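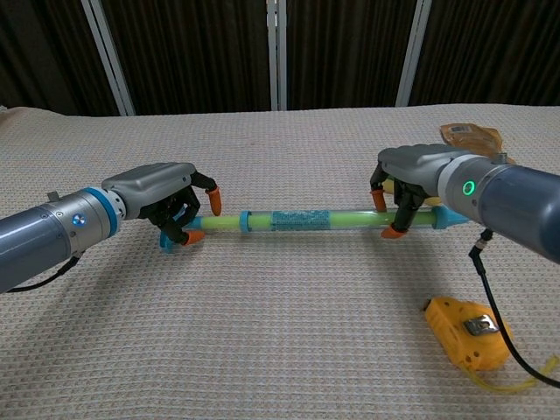 Sample Tubes and Return Packs: Frequently Asked Questions

The following answers are provided for households and growers taking part in the Pelthorpe water and soil sampling scheme. Participants who cannot find the information they require should contact the enquiries desk using the details at the foot of this page.

Who may request sample tubes?
Any household, allotment holder or registered grower within the Pelthorpe and Penton catchments may apply. The scheme has places for 600 participants each year. Applications open in July and are considered in the order in which they are received.

How many tubes will I be sent?
Each participant receives three tubes, one return box and one printed form. Additional tubes may be requested in writing where a property has more than one well or borehole.

May I open a tube before I am ready to use it?
No. Tubes should remain capped until the sample is to be taken. A tube that has been opened and closed again without being filled must be returned marked "unused" on the form.

Should the tube be stood upright or laid flat?
Either position is acceptable once the cap has been fully tightened. Tubes should be laid flat in the return box, with all caps facing the same way. Participants are asked to lay a clean, dry cloth over the working surface while filling and closing the tubes, and to wash the cloth separately afterwards.

May I write on the label?
Please write only on the form. The label on the tube must not be covered, removed or marked. Adhesive tape should not be wound round the tube or the cap.

What should I do if a tube is cracked or a cap does not fit?
Do not use the tube. Place it in a sealed bag and notify the enquiries desk, quoting the number printed on your form. A replacement will be sent without charge. Participants should not exchange caps between tubes.

How should the samples be kept before they are returned?
Filled tubes should be kept in a cool place, out of direct sunlight and out of the reach of children and animals. They must not be frozen. Samples should be handed in on the day they are taken wherever possible.

Where may samples be handed in?
The Penton depot accepts return boxes until 4.30 pm. Boxes may also be left at the Skokimholm ferry office before the midday sailing. Samples sent by ordinary post will not be accepted.

When will I receive my results?
Results are issued by letter once the laboratory has completed its checks. Growers supplying the Ginting seed store will receive a second copy for their records. Results cannot be given by telephone.

Is there a charge?
There is no charge to households. Growers with holdings above 3000 square metres are invoiced at the end of the season.

Whom should I contact?
General enquiries: Sandrine Bouvier, extension 1622
Replacement tubes and forms: Walid Bitar, Penton depot
Complaints and appeals should be made in writing to Dorian Gilbert, Scheme Manager.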